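Selling Two Magazines as One: Subscription Bundles at Small Literary Journals
Student project report, Publishing and Print Culture
Submitted February 4, 2019

Background
The project looked at what happens when two small literary magazines offer a joint subscription. I worked with the Merham Review, a quarterly that prints fiction and essays, and Dindik, which comes out twice a year and is mostly poetry in translation. They share a distributor, Rolland, but had never sold anything together before last fall.

The offer
The bundle went on sale in November and ran for eight weeks. Readers who bought it got a year of both magazines at a lower price than the two subscriptions bought separately. It was announced in both newsletters and on a card bound into the fall issue of the Merham Review. The combined mailing list, after duplicates were removed, came to 3144 addresses.

Method
I was given order records with names taken out, and I sent a short survey to everyone who bought the bundle. Gaëtan Rey, who handles circulation for Dindik, answered my questions about postage and renewals by e-mail. I also read the back-page subscription ads in five years of the Merham Review to see how earlier offers were worded.

Results
The bundle sold 300 copies. Most buyers already took one of the two magazines, and in most cases it was the Merham Review. Dindik gained more new readers, but it also paid more per order, as its issues are heavier and were mailed separately. The newsletters brought in far more orders than the bound-in card. Several people who answered the survey had kept the card as a bookmark and ordered online.

Problems
The records do not show who would have subscribed anyway. Renewals are not due until next fall, so I can't say if the new readers will stay. The survey was also sent during finals week, and I should have sent a reminder — there was no time left for one.
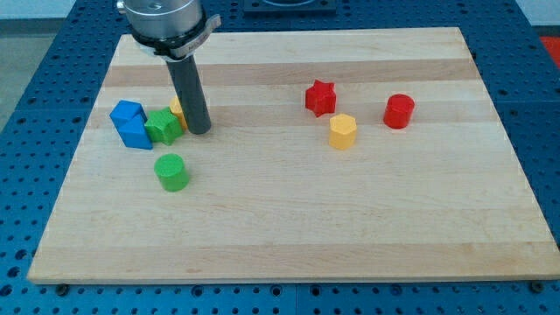 For a second round, I would test the card again with a different design. The old one was white text on dark blue and was hard to read at arm's length. Priltley, the printer both magazines use, can do a two-color card on uncoated stock for the same price. I would try a background of pale cream and honey stripes like the ones on the wooden board, with the price in large dark type and both magazine names set at the same size. Half of the print run would carry the old card and half the new one, each with its own order code.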